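Antonina Didenko
Also gut, ich hatte euch den Tisch-Thread versprochen, und weil heute Morgen schon wieder zwei Leute gefragt haben, wie man so einen hellen Tisch eigentlich hell hält, schreibe ich das jetzt einmal in Ruhe auf. Holt euch was zu trinken, ich fasse mich erfahrungsgemäß nicht kurz. (1)

Antonina Didenko
Vorgeschichte für alle, die neu hier sind: Wir sind im April nach Wollitz gezogen, und der alte Küchentisch hat den Umzug nicht überlebt. Ein Bein ab, die Platte gerissen, und das nach 14 Jahren treuer Dienste. Ich habe ein bisschen geweint, das gebe ich zu. An dem Tisch hat meine Tochter schreiben gelernt. (2)

Antonina Didenko
Danach haben wir wochenlang am Klapptisch gegessen, den uns Donnie Lennox von nebenan geliehen hat. Lieber Donnie, falls du mitliest: Der Tisch wackelt jetzt nicht mehr, ich habe eine Schraube nachgezogen, und die Suppe von damals ist auch aus dem Teppich raus. Fast. (3)

Antonina Didenko
Den neuen haben wir dann bei Heiskanen gefunden, einem kleinen Möbelladen, an dem ich bestimmt zehnmal vorbeigefahren bin, ohne hineinzugehen. Gekostet hat er 800 Euro, und ja, das ist viel Geld, wir haben zwei Abende lang darüber geredet. Mein Mann wollte etwas Dunkles, da sieht man die Krümel nicht so. Ich wollte unbedingt etwas Helles, weil unsere Küche nach hinten rausgeht und im Winter ab drei Uhr eine Höhle ist. (4)

Antonina Didenko
Ihr ahnt, wer gewonnen hat. Und jetzt sitze ich jeden Morgen davor und schaue mir die Maserung an wie andere Leute die Wolken. Meine Tochter sieht eine Schnecke darin, ich sehe eher eine Flussmündung, und mein Mann sieht einen Tisch. 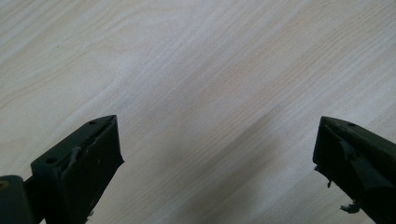

Zum Putzen, denn darum ging es ja eigentlich: Ich wische jeden Abend mit einem gut ausgewrungenen Baumwolltuch und lauwarmem Wasser, immer mit der Maserung und nie quer dazu. An den meisten Stellen ist das einfach, da laufen die feinen Linien schön parallel nebeneinander her, aber wo sie sich zu diesen weichen Bögen biegen, fahre ich die Kurven mit dem Tuch nach. Ob das dem Tisch etwas bringt, weiß ich gar nicht, mir macht es Spaß! Danach gleich mit einem zweiten, trockenen Tuch hinterher, dieser Schritt ist mir wichtiger als alles andere. (5)

Antonina Didenko
Noch etwas zum Licht, das habe ich erst nach Tagen begriffen. Wenn es hell draufscheint, wird so eine Fläche beinahe weiß, und man hält sie für blitzsauber. Beugt man sich dann darüber und schaut schräg gegen das Fenster, sind da plötzlich Fingerabdrücke und ein Streifen Honig. Ich gehe seitdem abends in die Hocke und peile einmal über die Platte, wie beim Billard. Sieht albern aus, ich weiß. (6)

Antonina Didenko
Was ich dem Tisch nicht antue: Scheuermilch, Glasreiniger, die raue Seite vom Schwamm. Beim alten Tisch habe ich das alles gemacht, und er hatte am Ende um meinen Platz herum einen stumpfen Hof, den man auch mit viel Liebe nicht mehr wegbekam. Für Fettiges nehme ich einen Tropfen Spülmittel ins Wasser und wische danach noch einmal mit klarem nach. (7)

Antonina Didenko
Rotwein und Kurkuma sind die beiden Dinge, vor denen ich wirklich Respekt habe. Beim Wein hilft nur sofort aufstehen, auch mitten in der Geschichte, die der Gast gerade erzählt. Küchenpapier drauf, aufsaugen lassen, nicht reiben. Bei Kurkuma hatten wir einmal einen gelben Punkt neben der Obstschale, der blieb tagelang blass zu sehen und ist dann von allein verschwunden. Ich habe keine Ahnung, wohin. (8)

Antonina Didenko
Untersetzer! Ich habe früher über Leute mit Untersetzern gelacht und entschuldige mich hiermit öffentlich bei meiner Schwiegermutter. Wir haben jetzt welche aus Filz, dazu zwei große aus Kork für die Töpfe. Die aus Filz muss man ab und zu ausklopfen, sonst sitzen darin die Krümel und kratzen mehr, als der Becher es je getan hätte. (9)

Antonina Didenko
Unsere Katze Gutia hat übrigens ihre eigene Meinung zum Thema. Sie darf nicht auf den Tisch, das ist eine feste Regel, und sie liegt jeden Vormittag auf dem Tisch, sobald die Sonne herumkommt. Schwarze Haare auf hellem Holz, ihr könnt es euch vorstellen. Am besten gehen sie mit einem trockenen Gummihandschuh weg, einfach darüberstreichen, dann rollen sie sich zu kleinen Würstchen zusammen. (10)

Antonina Didenko
Weil es gerade in den Antworten kam: Nein, eine Tischdecke lege ich nicht auf, höchstens wenn die Verwandtschaft aus Gristemham kommt und wir zu neunt sitzen. Dann muss auch Donnies Klapptisch wieder mit ran, und die beiden sind natürlich nicht gleich hoch. Da verdeckt so eine Decke einiges. (11)

Antonina Didenko
Und für die, die nach der Größe gefragt haben: 200 mal 80 Zentimeter. In der Tiefe hätte es gern etwas mehr sein dürfen, aber dann bekommt man bei uns die Backofentür nicht mehr ganz auf. Ich habe das vorher mit Malerkrepp auf dem Boden abgeklebt und bin zwei Tage lang um den Klebestreifentisch herumgelaufen, das kann ich nur jedem empfehlen, der eine enge Küche hat. Die Katze lag natürlich auch da schon mittendrin. (12)

Antonina Didenko
Zum Thema Stühle mache ich einen eigenen Thread, da haben wir uns noch nicht geeinigt und es wird gerade etwas zäh. Schreibt mir gern, womit ihr eure hellen Tische pflegt, vor allem wenn jemand Erfahrung mit Wachsmalstiften hat. Ich frage für ein Kind, das sehr still im Nebenzimmer sitzt. (13)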